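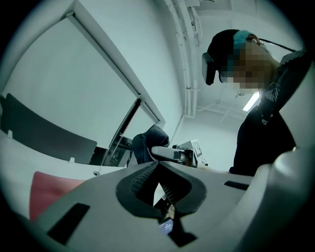

Person leaning forward and looking down, with gray gripper at front.

Skirkatbridge Public Library
Minutes of the Programs and Learning Meeting, 7/16/20

Minutes of the previous meeting were accepted with one correction: the Sipos Room holds 2 study tables, and the earlier minutes gave three.

Homework help
The online sessions will continue through the school break. Teachers at the high school have asked for more help with Grade 9 math and for a later finishing time. Agreed to finish at 7:30 p.m. until the end of July, then review.

Summer reading
Registrations stand at 147, all by phone or through the Ultard page. Paper logs are still being requested at the front counter – the branch will print another 1,000. Prizes will be handed out at curbside pickup.

Databases
The Pamuvix trial has ended. Staff found the adult literacy section useful and the search slow. A one-year subscription is quoted at $1,570. Deferred until the colour printer lease is settled, as both come out of the same budget line.

Adult learning
The citizenship study group would like to meet in person again. Not possible in the Sipos Room under current spacing rules. The branch head will ask the community centre for a larger space.

Other business
Return bins are being emptied twice daily. A patron asked for large-print workbooks; catalogue to be checked.

Action items
Order reading logs – children's desk
Write to community centre – branch head
Large-print workbooks – acquisitions

Meeting closed at 4:10 p.m.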